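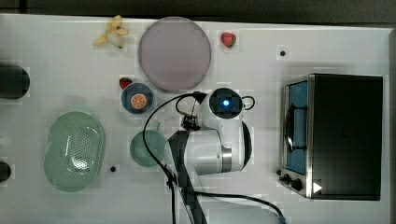 By Hilkka Lehtinen
Filed under: Play at home, Pretend kitchen
Time needed: 20 minutes, plus washing up

How to Set Up a Pretend Kitchen on a Plain Table

I held out for a long time on buying one of those big play kitchens with the fake faucet and the shelves and the little phone on the side. We don't have the floor space, and my sister's got used as a coat rack by the second winter. So we do ours on a table. A plain white table, some dishes, a bunch of toy food, and the whole thing goes back in a bin when it's time for real dinner.

A few people have asked how I lay it out, so I'm finally writing it down. It's not complicated! But I've done it a lot of times now and I have opinions.

What you need

A table your kid can reach across without climbing on it
A big plate or two
A couple of bowls in different colors
A colander or some kind of mesh basket (don't skip this, it's the best thing on the table)
A pot with a handle
A cup and a spatula
Toy food, less than you think
A toaster oven, or something that can play the part of one
A bin with a lid for afterward

Step 1: Clear the table and wipe it down

Everything off, even the stuff that "lives" there. Mail, crayons, the fruit bowl. I wipe with warm water and a drop of dish soap and dry it with a towel. If your table is pale like mine, the toy food really pops against it, and you can see right away when a strawberry has wandered off. If yours is dark wood or has a busy pattern, try an old sheet over the top, tucked under at the corners so it doesn't slide.

Step 2: Put the big things down first

I start with the biggest pieces and work down to the small ones. The oven goes off to one side, then the large lavender plate toward the back, then the green colander. Leave a gap in the middle about the size of a place mat. That gap is where all the cooking happens, and if you fill it up now your kid will just shove everything over the edge to get it back.

I used to line everything up in a neat row like a store display. It looked great and got played with for three minutes. Now I put things down a little bit messy, the way my own counter looks at 5:30, and it goes much better.

Step 3: Add the bowls

Two bowls is plenty. Mine are a blue one and a small light green one, and I like that they don't match, because then I can say "can you put the orange in the blue bowl?" and we've got a sorting game without anybody noticing it's a sorting game. I leave something in one of the bowls at the start. A slice of orange works nicely. An empty bowl just sits there, but a bowl with one thing in it seems to ask for a second thing.

Step 4: Set out the food

We own something like a whole grocery store of toy food at this point (grandparents!). I once counted the bin and got to 70 pieces before I quit. Please don't put all of it out. A handful is right for one afternoon, and the rest can wait for another day and feel brand new.

For a fruit day I'll go with bananas, a couple of strawberries and a slice of orange. The strawberries get split up, one by the plate and one over at the bowl, so there's something to go looking for. The bananas come in a bunch, and I set them off in a corner by themselves. They take up a surprising amount of room.

If you want it to turn into a meal, add one thing from the fridge door. Ketchup is the big favorite at our house. It goes on everything, and that includes the fruit. I've been served ketchup bananas more often than I'd like to admit, and you do have to pretend to chew.

Step 5: Tools go at the edges

The cup stands at the side of the table and the spatula sits near it, within reach but out of the middle. Same idea as a real kitchen. I try not to put out more than one of each. Two spatulas means a sword fight, every time, even with only one kid in the room.

The pot can go down however you like. I've stopped fixing it when it gets tipped on its side, since that's how it ends up ten seconds later anyway, and food rolls into it pretty nicely from there.
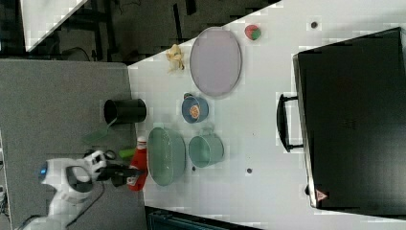
Getting the play started

If your kid dives right in, wonderful, go drink your coffee. Mine sometimes stands there and waits for me to be the customer. These are the openers I keep in my pocket:

"I'm so hungry, what's on the menu?" Old but reliable.

"Everything needs a wash first." All the fruit goes into the colander, gets a good shake over an imaginary sink, and comes out onto the plate. We can spend half the session on this one.

"I can only eat red food today." Strawberries, ketchup, whatever they can find that has a bit of red on it. Next round I pick yellow, and then it's their turn to be picky at me.

"The oven's beeping!" You have to make the beep yourself. Good for when things are slowing down.

A word on ovens, too. If you use a real toaster oven like some families do, leave it unplugged, with the cord tied up behind it, and check that the door doesn't pinch. A cardboard box with a flap cut in the front does the job just as well, and kids love drawing on the knobs.

Cleaning up without tears

I give a two-minute warning and then we "close the restaurant." Food goes into the colander first, and the colander goes straight in the bin. Bowls stack in the pot if they fit, plate on the bottom, cup and spatula down the side. My bin is a Stuvach with the clip-on lid, but any deep one will do as long as your biggest plate lies flat in it. Measure the plate before you go shopping. I didn't, and now I own a very nice bin full of scarves.

Every couple of weeks I run the bowls and dishes through a sinkful of soapy water and leave them on a towel overnight. Soft pieces get a damp cloth and some time on the windowsill.

Coming in May: the bakery version, with the salt dough recipe I keep promising. Bring an apron.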